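About Turker Photo School

Turker is a small school for people who want to look at photographs properly. Taking them too, yes, but looking comes first. We run evening classes, a print room, a reading group and a lending shelf that is always short of the good books.

Started by Emmanuel Mussa in the back half of a frame shop. 12 students the first term, one lamp, chairs from all over. Emmanuel taught darkroom printing then and he still does, though his knees complain. The frame shop moved out and we took the whole floor.

What we teach

Reading a picture. Four weeks on one photograph each, no slides of anything else. People think they'll run out of things to say in ten minutes. Week one, some do. By week three we have to turn the lights off to get them to leave.

Black and white printing. Fiber paper, trays, test strips, the lot. Bring an apron, the fixer stains.

The long portrait. One sitter, one term. You find your own sitter (cousins are fine).

Editing and sequence. Bring too many prints, go home with 12. Taught on the floor mostly, so wear something you can kneel in.
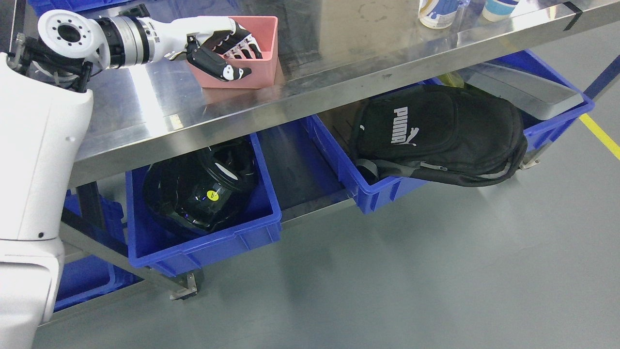 The Witlow Room

Our gallery, up the half flight of stairs. 4 shows a year, two by students and two by people we write to and pester. We hang low, because Emmanuel likes a picture at chest hight and won't be argued out of it. No wall text beyond name and title – there's a sheet by the door if you want more.

February is always the open show. One print per person, any size up to what fits through the door. Last one had 83 prints and we hung every one of them.

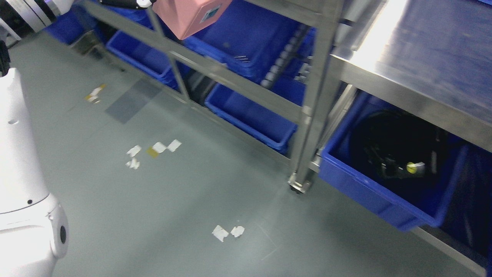

Paper scraps on the floor, pink box up top.

The Sorensen shelf

300 photo books, left to us by a former student's family and added to since. Borrow two at a time. Please write it in the notebook, and please write it so we can read it. The Japanese books stay in the room, sorry, the spines won't take much more.

The reading group meets by the shelf in the evenings, 7 pm. Essays on photography, mostly short. Lately a lot of arguing over whether a caption ruins a picture. No agreement so far, Emmanuel says yes, nearly everyone else says it depends.

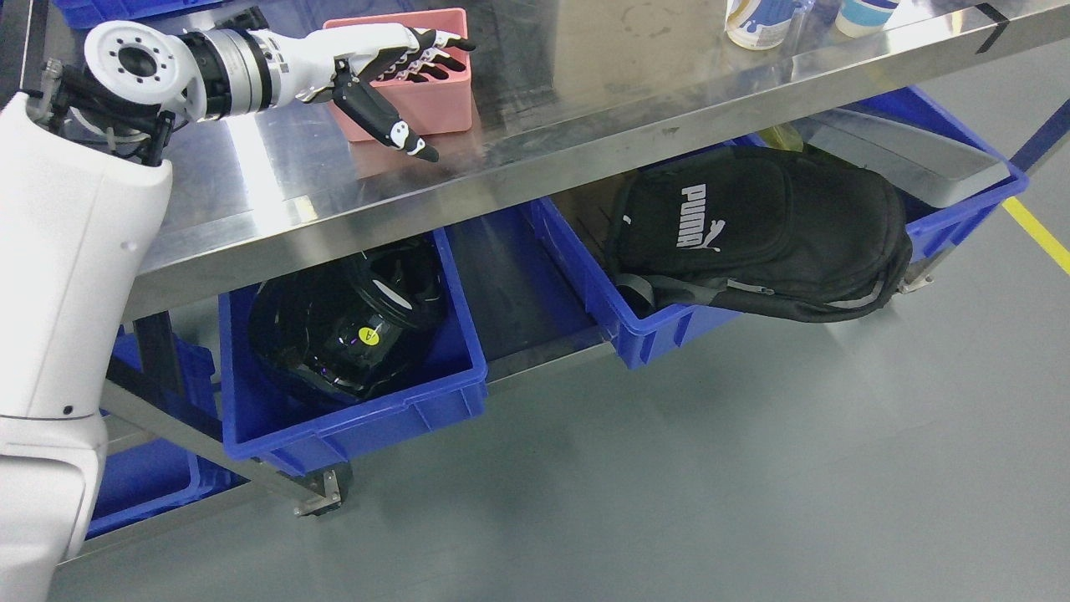 Open hand over the steel table.

Mistora

Our yearly magazine. Student work and writing about student work, by other students. We ask for one page on one photograph, no biographies, no gear talk. It comes out late every year. Back issues are at the desk, pay what you like.

Joining

No portfolio, no interview. Any camera or none – the reading class needs only eyes and a pencil. Fees are on the classes page, and if they're a problem write to us before you give up on the idea. We keep places back each term for that.

Darkroom hours for members are posted on the door and change alot, so check before you travel. Doors open half an hour before class. Ring twice, the first one sticks.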